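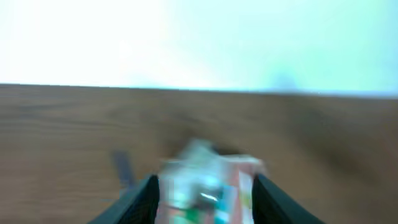 Filed under: Talks & Slides

Print this page | E-mail to a friend

Packing by example: speaker notes, November meet-up

Hello everyone, and thanks to Kenneth Magbanua for swapping slots with me. I've got fifteen minutes, so shout if I start rambling!

Our question at Sindell was a small one. If you teach a two-armed robot to pack toiletries by steering it through the job, does it matter whether the person steering is tidy? Cherry Mae Tolentino reckoned mess would help. I said it wouldn't (you can see where this is going).

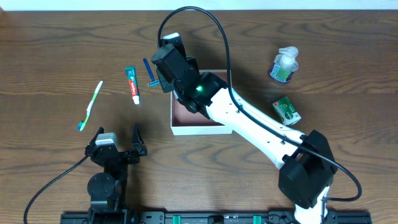 We recorded 2,546 demonstrations, then threw away the ones where a cable snagged or the software fell over. Everything goes into one shallow open box, and the things waiting for it are ordinary bathroom stuff: toothbrush, Colgate, a blue razor, a pump bottle, the little green soap. I love this layout because they're all awkward in different ways. The razor ends up right by the right gripper and hardly gives you any room to come in, and the toothbrush lies on the diagonal, so you have to turn the wrist before you close. [Pause. Let them look.]

We split what was left into tidy runs and scruffy runs, 1,269 of them scruffy. Scruffy means the driver dithered, missed, had another go. Same model, which we call Jeto, trained once on each pile and tested over 447 fresh layouts.

The scruffy one won! It was slower, mind you, but when a grasp slipped it had another go, whereas the tidy one carried on to the box with nothing in its fingers. Cherry Mae has been very gracious about it (she hasn't).
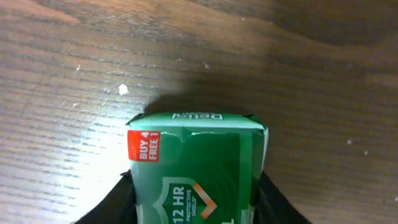

Soap was where I changed my mind. A carton gives when you squeeze it, and a tidy driver never shows the model what a bad squeeze looks like. Look at the creasing along the top of the Dial box, and how the corner's pushed in. We stopped swapping in new cartons after the first week, and I'd do that again.

Next: Espiritu, which is the same test with softer packets. Questions, then tea.

Recent items
- Trovitz workshop: slides and handouts
- Calibrating two arms on one rail
- Notes from the grasping reading group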